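4.2 Stored clothing in the Watomville novels

The previous section dealt with clothing that is worn. We now turn to clothing that is put away: lying in chests, hung on pegs, folded on shelves, or packed for a journey. These passages are shorter and less often discussed, and reviewers of popular historical fiction almost never mention them. In our material they carry a good deal of the work of telling the reader what century the story is in.

The material is the one described in Section 3. It consists of 12 novels from the Watomville series, all set between the late Middle Ages and the end of the seventeenth century and all issued by the Lelon imprint. From these we took 80 passages in which a piece of clothing is named while nobody is wearing it. A passage was counted from the first mention of the garment or its container to the point where the narration moves to something else. Both authors read every passage. Where we disagreed about where a passage ended, we took the longer version.

We did not try to judge whether the novels are right about the past. Hrubý (see the appendix on sources) has checked a number of the dress terms against printed wills and household inventories, and the results are given there. What interests us in this section is what the narration assumes about the reader. A writer who says that a gown lay in a chest has to decide whether to say what kind of chest, where it stood, whether it was locked, and what else was in it. Most of this can be left out if the reader is expected to supply it. The question is which parts are left out and which are spelled out.

Three patterns came up often enough to describe separately.

The first is the opened chest. A character lifts a lid and the contents are listed. The list is usually in order from top to bottom, so that the act of unpacking and the act of listing run side by side. In the early Watomville books the list tends to be long and evenly paced, with a fabric name and a color for almost every item. In the later books it is cut down to a few items and the last one is given more room. In The Rikdale Steward, for instance, the widow takes out her husband's shirts without comment and then stops over a pair of gloves, and it is the gloves that start the flashback. The chest is hardly described at all. It has a lid and it is heavy, and the reader is told nothing else about it for the rest of the book.

The second is the peg. Outer garments, above all cloaks, are taken from or returned to a peg by the door. This is nearly always done in a single clause, and it nearly always marks an arrival or a departure. The peg passages have no lists. They rarely name a fabric and they rarely give a color, unless the color is needed later so that a witness can recognize the wearer. We were surprised by how steady this is across the series, given how much else changes between the first book and the last. Kopecký has suggested in discussion that the peg belongs more to the stage than to the novel, and that it does the job of an entrance or exit line. We think this is right for the inns and less so for the private houses, where the same clause can also show who has the right to hang a cloak next to whose.

The third pattern is the one we will spend most time on. These are passages in which clothing hangs in a row, on a pole or rail, and a character looks along it and chooses. The setting may be a tailor's shop, a theatrical store, or the wardrobe room of a large house. Such passages are less common than chests and pegs, but they are longer, and they cluster in the second half of the series.

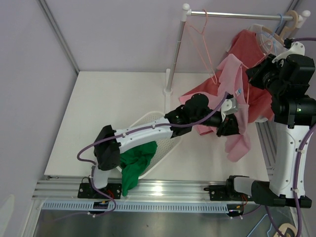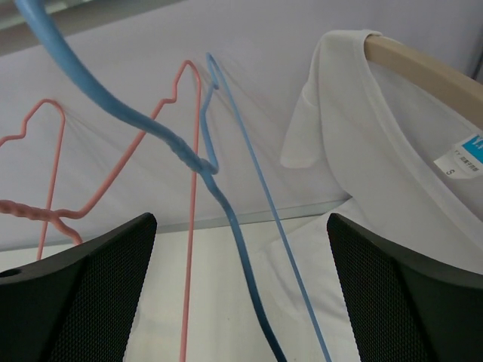

Figure 2. Clothes hangers and hanging clothes.

The row passages depend heavily on what readers know from their own closets and from shops. The narration says that the gowns "hung together" or that the coats were "ranged along the pole," and it does not say what held each one up or what kept its shoulders in shape. A present-day reader fills this in without noticing, and what gets filled in is almost certainly a modern hanger. We see this in the verbs. Characters in the row passages slide garments to one side, push a way between them, and lift one out from above. All of these are movements that go with a hook over a rod. They sit less easily with a garment thrown across a pole or tied up by a tape. The same is true of gaps. In The Alvarado Inheritance the steward's daughter knows that a coat has been taken because there is "a space where it had hung." To readers used to an empty hanger left behind on the rod, like the thin pink one in the first view of Figure 2, a space of this kind is a plain sign of absence, and the author can move on at once. A reader without that habit would need to be told more.

We do not regard this as an error on the author's part. The passages give no object that could be checked and found wrong. No hanger is named anywhere in the 80 passages. What the narration does is leave a blank of a certain shape and rely on the reader to put the usual thing in it. This differs from open anachronism, such as a potato in a fourteenth-century kitchen, which can be pointed to on the page. It is closer to what happens with doors and beds, which in historical fiction are also allowed to behave as they do now.

The three patterns differ in how far they lean on this kind of supply. Chest passages lean on it least. Few readers today keep their clothes in a chest, and the narration gives the lid, the smell, the lining, and the order of the layers. Peg passages lean on it somewhat, but a peg by the door is still a familiar thing and there is little for the reader to get wrong. Row passages lean on it most, and they are also the ones in which the period marking is carried almost entirely by the garment names. Take away words such as "doublet" and "kirtle" and several of them could be moved to a department store with very few changes.

To test this last point in a simple way, we looked at what stands around the row passages. For each one we took a stretch of 3000 words with the passage at its center and noted the other signs of period within it: forms of address, coins, light sources, means of travel, food, and oaths. In most cases the surrounding text is thick with such signs, and they often become more frequent just before the row begins. A character pays in named coins, or is called by a title, or has a candle brought. The row itself then goes by with very little marking of its own. It seems that the author, or possibly the editor at Lelon, senses that these passages float free and ties them down from outside. We have no drafts or letters that would let us say which of the two it was.

There is one exception. The wardrobe scene in The Rikdale Players is nearly twelve pages long and takes its time over how each costume is kept. Some lie flat on shelves under cloth. Others hang by loops sewn inside the collar, and the heaviest is laid over a trestle because it would tear under its own weight. The wardrobe keeper explains this to a new apprentice, so the reader learns along with the boy. Here the blank is filled in by the text, and the result is slower. Several of the reader comments discussed in Section 5 complain about this scene by name, while one calls it the best thing in the series. We return to both opinions below.

Two limits should be kept in mind. The series is the work of a single author, and habits of phrasing that look like conventions of the genre may only be her own. The passages were also chosen by hand. A garment mentioned in passing within a longer description of a room may have been missed, and this would affect the pegs more than the chests or rows.

4.3 Clothing as payment

A smaller group of passages treats clothing neither as worn nor as stored but as something handed over. A servant is given her mistress's old gown, a soldier strips a coat from a prisoner, a debt is settled with a length of broadcloth.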